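3.2 Distribuição de aplicações fora da loja oficial

A amostra reúne 124 aplicações móveis obtidas no repositório alternativo Lostanik, entre janeiro e 4 de junho de 2024. Foram excluídas as que exigiam pagamento prévio e as que não abriam após a instalação. Cada aplicação foi instalada em 4 modelos de telefone, todos com o sistema desbloqueado pelo utilitário Bite, e mantida em execução durante 10 minutos. 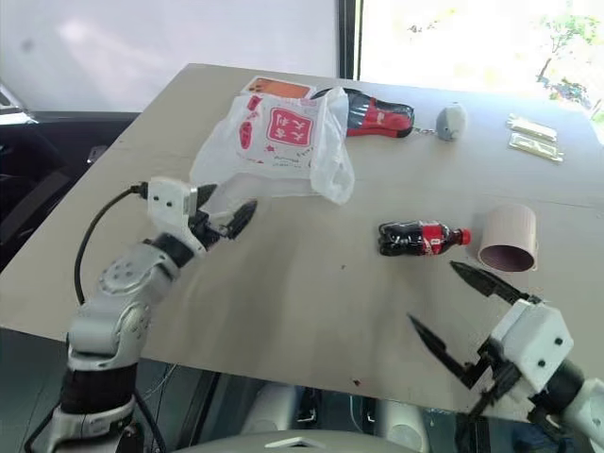
O registo de permissões foi feito com a ferramenta Drera, que guarda cada pedido de acesso ao armazenamento, à rede e à localização. Os pedidos repetidos pela mesma aplicação dentro de uma sessão contam uma única vez. Uma mesa grande, de tom bege acinzentado, com dois braços robóticos, como a da Figura 3, aparece também no material do laboratório de Jarkstead. Os tempos de instalação não entram na análise, já que dependem da rede local.

Figura 3. Mesa e janela sobre-exposta pela luz do dia.

A comparação com a loja oficial usou as versões publicadas sob o mesmo nome e pelo mesmo programador. Quando os números de versão não coincidiam — situação frequente nos clientes de transferência de ficheiros — escolheu-se a versão oficial mais próxima.
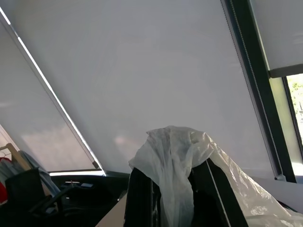
Nestes casos, a diferença entre versões foi anotada e tratada como variável de controlo. O conjunto final contém 800 pedidos de permissão distintos. A classificação em necessários e acessórios seguiu a descrição fornecida pelo próprio programador, e os pedidos sem correspondência nessa descrição foram marcados como acessórios. Os resultados por categoria são apresentados na secção 4.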